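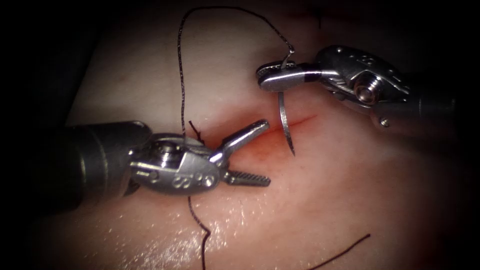
Suturing task, two-arm station: needle held in the right gripper, left gripper open.

Progress report to the Grallora program office, period ending October
Prepared by Irena Wysocka, project lead

1. Work completed
The suturing task serves as the project's reference for fine handling. The arms completed 469 needle passes on tissue pads during the period, against a plan of 1,000. Handing the needle from one gripper to the other remains the most frequent point of failure, followed by slack thread catching on the wrist.

2. Transfer to household and shop-floor chores
Control software from the suturing station was moved to the Nakajima test kitchen and the Garmont stockroom. Of 9 chores tested, four were finished without help: sorting cutlery, closing jars, shelving boxed goods and applying price labels. Folding shirts and tying refuse bags were not. Ms. Wysocka and Mr. Minami do not consider any chore ready for unattended use.

3. Next period
Remaining needle passes will be completed first. Ms. Schmieder will repeat the folding trials with a revised grip. No change to the budget is requested.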